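Care of Kitchen Utensils and Table Linens
Household Advice Series, Dumar Residential Services
Revised Wednesday, July 5, 2023

Residents frequently ask how long everyday kitchen items should last and how they are best kept. The following recommendations apply to all furnished apartments in the Dumar and Vlachou buildings. They may also be useful to residents who supply their own equipment.

Washing

Wash wooden utensils by hand in warm water with a small amount of dish soap. Do not leave them standing in the sink, and do not place them in the dishwasher. Soaking raises the grain and opens small cracks near the tips, where food residue collects. Plastic spoons and ladles may go on the upper rack unless the maker states otherwise.

Stains from turmeric or tomato sauce can be reduced with a paste of baking soda and water. Leave the paste in place for ten minutes and rinse well.

Drying and storage

Dry wooden pieces with a clean towel and let them stand in open air before they are put away. A divided holder keeps long handles apart from chopsticks and makes it easier to find the right piece while cooking. Empty the holder once a week, wash the inside with hot soapy water, and dry it completely. Water left at the bottom is the most common source of odor reported to this office.
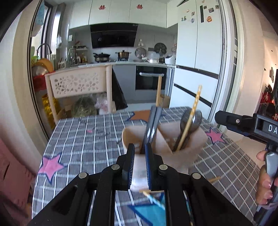
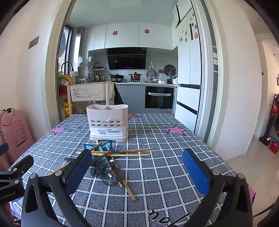 Dumar Residential Services — Home Economics Section
Chopsticks and table covering

Wooden chopsticks should be discarded when the tips become rough, dark or split. Bent pairs may be kept for stirring batter or testing the depth of soil in flowerpots. New unfinished chopsticks benefit from a light coat of food-grade mineral oil, wiped off after 300 seconds.

Tablecloths should be shaken outdoors before washing. Check the label first — many printed cloths have a coated surface and must only be wiped. Fabric cloths may be washed in cool water with similar colors and hung to dry in the shade. Never set a pan taken directly from the stove on any table covering. Trivets are available at the Sturkance Street desk, which received 100 of them in June.

Grease marks on fabric respond well to cornstarch. Cover the mark, wait one hour, brush the powder away and wash as usual.

Replacement items

Residents of furnished apartments may request replacement utensils through the Cistis service desk, extension 963. Requests should be addressed to Annunziata Bellini and should state the building, the apartment number and the item needed.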